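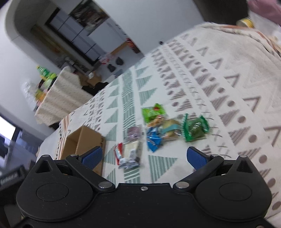
4 octobre 2025, atelier de reliure, journal

Aujourd'hui j'ai repris le roman de Nicanor Contreras, celui qui se passe à Zimthorpe pendant la construction du canal. Rocío Pacheco m'a demandé une maquette complète avant que le texte parte chez Gridton, et j'ai seulement la moitié des cahiers pliés. Pour le motif des gardes je cherchais depuis longtemps quelque chose de simple, et je pense maintenant à des rangées de triangles vert sauge et gris-brun sur fond crème, avec des bandes rayées et de petits points entre elles, comme sur la nappe. Les petites croix, je les laisse de côté, elles font trop broderie pour un livre où il y a tant de boue et de pelles.

Papier. L'essai sur le Mäkelä 90 grammes est correct, mais le sens des fibres était mauvais sur deux feuilles et le pli a craqué. C'est ma faute, je n'avais pas vérifié à la main avant de couper. À refaire lundi.

Texte. Le tapuscrit a 1 292 pages si l'on compte les annexes (lettres du grand-père, liste des ouvriers, chronologie). Sans les annexes, 1 233. Un seul volume me paraît impossible avec ce papier, le dos serait trop épais et la colle ne tiendrait pas bien. Rocío préfère un volume, à cause du prix. J'ai proposé de couper à la fin de la troisième partie, quand Elvire quitte le chantier et que le pont n'est pas encore ouvert. Le lecteur reste un peu suspendu, cela ne me gêne pas. Nicanor ne m'a pas encore répondu sur ce point.

Tirage prévu : 2 000 exemplaires, chiffre confirmé par Pokbridge au mois d'août. Je dois redemander si les deux tomes comptent séparément, parce que le devis ne le dit pas.

Couture. Fil de lin, cinq stations, chaînette aux extrémités. La première maquette s'ouvre bien au milieu, moins bien au début. J'ai serré trop fort les trois premiers cahiers, on le sent avec le pouce. Ne pas encoller avant d'avoir comparé avec la deuxième.

J'ai relu en pliant le chapitre de l'inondation. Il y a une erreur que le correcteur n'a pas vue : le frère est appelé Anselme, puis Antoine deux pages plus loin, et de nouveau Anselme. J'ai mis un signet au crayon. J'ai aussi noté que la date du mariage ne va pas avec la chronologie des annexes, mais là je suis moins sûr, il faut demander à l'auteur.

Pour la prochaine fois :
couper les gardes, quatre jeux
tester le vert un ton plus clair
écrire à Pokbridge pour le devis
racheter de la cire, il en reste un petit bout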